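# Demonstration gathering (robot learning)

**Demonstration gathering** is the work of producing recorded examples from which a learning system can take over a manual skill. In most cases a person guides one or two robot arms through a task, and the machine stores what its cameras saw together with the position of every joint. One complete recording from start to finish is called an *episode*. A collection of episodes for the same task is called a *set*, and a learning system is normally trained on many sets together.

The term is used mostly for household and workshop tasks, where it is difficult to write the rules of movement by hand. It does not include examples made in simulation, although the two kinds are often mixed in training.

## Methods

### Guiding by leader arms

The operator holds a pair of light arms, the leaders, and the working arms copy their joint angles. The method is easy to learn, but the operator feels little or nothing of the force at the fingertips. Beginners usually press too strongly, and this can be seen in their first episodes.

### Guiding by hand

The operator takes the robot by its wrist and moves it directly. The contact forces are more natural in this way. The disadvantage is that the operator's own hands and sleeves appear in the camera view, and they will not be there when the robot works alone.

### Guiding by headset or glove

The operator's hand movements are measured and translated to the robot hand. Because a robot hand seldom has the same proportions as a human one, the translation must be adjusted for each operator. In the Pekell project this adjustment took 10 minutes per person and was repeated after every longer break.

## Cameras

A common arrangement has one fixed camera above the work area and one small camera at each wrist. The fixed camera shows where things are in the room. The wrist camera shows the last few centimeters before contact, which the fixed camera often can't see, as the arm itself stands in the way.

Wrist views have their own difficulties. The robot's own parts take up much of the picture, bright surfaces lose their detail, and objects close to the lens become blurred. Some groups remove such episodes. Others keep them, with the argument that the robot will meet the same conditions later. The second opinion is now more common, on the condition that the camera is mounted in the same place during gathering and during use.

## Two-handed work

Tasks with two hands need more episodes than tasks with one. The system has to learn the movement of each hand and also the timing between them, for example when one hand may let go. It must also learn to keep distance. Two hands that work near each other over a counter can touch without any fault in either movement, so operators are asked to approach slowly and from different sides.

Fingertips are treated as parts that wear out. A soft tip that has become smooth grips differently from a new one, and episodes made before and after a change of tips are marked separately.

## Kitchen sets

Kitchens are a frequent place for gathering, and the dishwasher is one of the usual stations. It brings together several problems: narrow spaces between the tines, shiny metal that confuses the cameras, and a counter at a different height from the rack.

The Distora kitchen set is described in the project notes of Eugeniusz Zieliński, who led the gathering at Prikeck. It contains 107 accepted episodes, and another 29 were rejected. The notes give the following reasons for rejection:

- the operator stopped in the middle to think;
- one camera started later than the others;
- an object was corrected with a human hand;
- the written label did not agree with the movement.

Zieliński also writes that the first group of operators became too skillful. Their episodes were quick and clean, but they contained almost no small errors, and the trained system did not know what to do after a missed grasp. For the later part of the set, operators were told to begin some episodes from a bad position, with the hand too high or turned to the wrong side – and to recover from there.

## Labels

Every episode receives a short sentence in ordinary language, such as "put the cup in the upper rack." Longer tasks are divided into steps, with a time mark at each change. Kaczmarczyk, a firm that prepares labels for several laboratories, limits a task to six steps and asks two people to mark the same episode independently. When their time marks are far apart, the episode goes to a third person.

The sentence is written after the recording, from the video. Earlier practice was to write it before, but operators sometimes changed their plan during the movement.

## Session practice

A session usually begins with a check of the joint zero positions and of the camera clocks. The room is then changed a little between episodes: objects are moved, the light is raised or lowered, the rack is pulled out more or less. Without such changes a system can learn the room instead of the task.

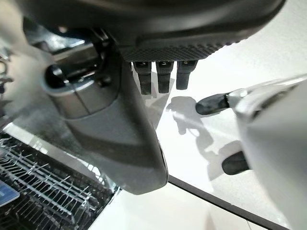

Changes are entered in the session log together with the episode number, the operator's initials and the condition of the fingertips. At Prikeck the logs were compared with the recordings every Wednesday, and an episode without a log entry was not used for training.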